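## Dovhaniuk storage baskets, rectangular

Open-weave baskets for shelf, counter or drawer use. Supplied in two colors, dark brown and orange-tan, 4 per carton. Rated load 540 g per basket — do not exceed when carrying by the rim.

Order code: Wunda 100 (either color)

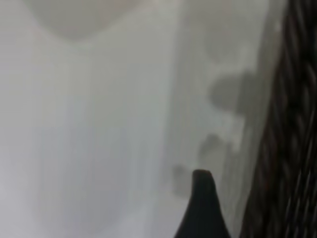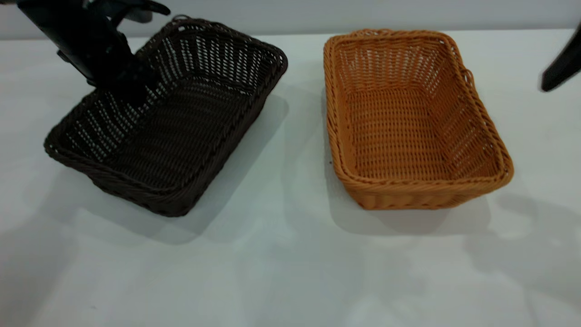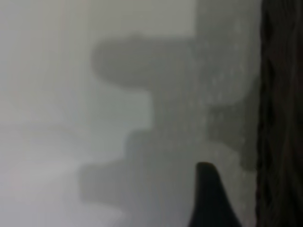 Cleaning is by soft brush and lukewarm water. Dry fully before stacking. The side walls of both colors have small openings through the weave, so fine items such as seeds or pins need a liner. Liners are sold separately in packs of 500. For carton orders contact Cadi Eynon, London office.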